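Good Practice for Two-Gripper Cloth Work in Homes

Jul 30, 2018

Mahama records household tasks with hand-held grippers, one in each hand. The four pictures on this page go with revision 4 of our session rules, which took effect in June for all teams in Merkdale and Cliveck. The text was written by Visitación Sotomayor and checked by Iñaki Palacios. It replaces the Ikum handout, which was written for bench work and said very little about fabric.

Before starting

Check that both grippers close fully and that the finger pads are clean. Wipe the lenses. The label on each unit must stay readable. Enter its number in the session sheet before the first take.

Leave the home as you find it. Ask before moving anything that belongs to the household, and put it back afterward.

During a take

Keep both hands on the grippers. If a cloth slips, pick it up again with the fingers of the tool and carry on. Do not stop the take to fix it by hand.

Grip fabric at a corner or along a seam where you can. Pull only as far as needed to open the cloth. Thin cotton marks easily, and any damage has to be reported the same day.

Keep cords and chargers out of the working area. If they have to stay on the same surface, work at the other end.

A session is limited to 36 takes per operator. Files over 2000 MB are split before upload. Each team sends 100 takes to review before it works without a supervisor.

The pictures
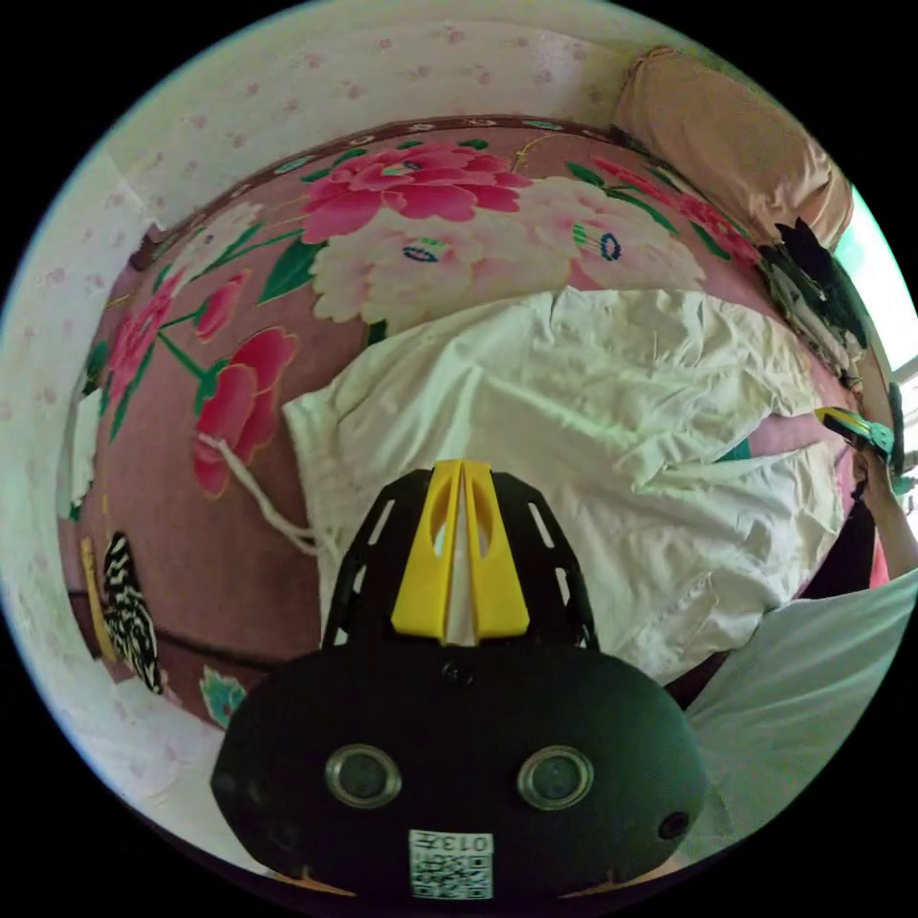 White cloth on the flowered cover, with both grippers in view.
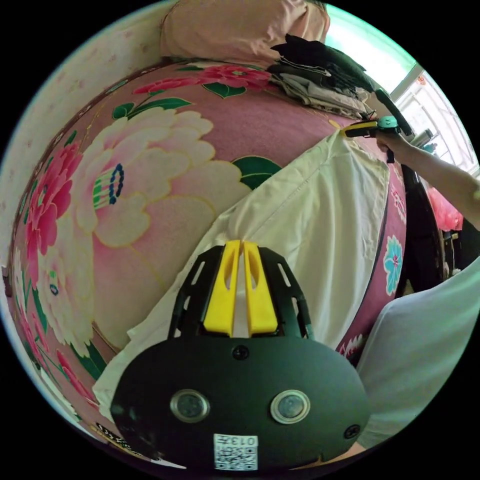

A corner lifted with the right-hand gripper. Note the seam running along the fabric.

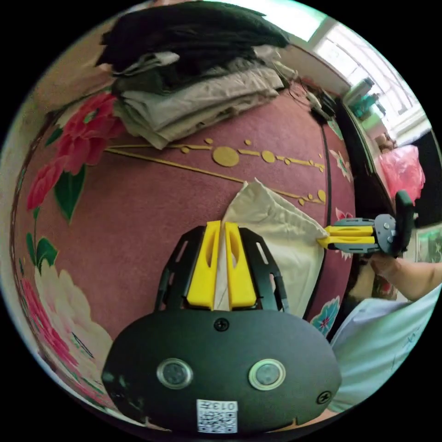 Corner grip again, with the folded clothes kept at the far end.

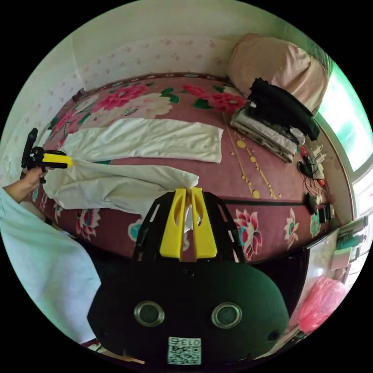 Both grippers on one cloth, held from the two ends. The power strip and cables are over by the window.

Cloth handling with two hand-held grippers, all four pictures. Mahama, rules revision 4.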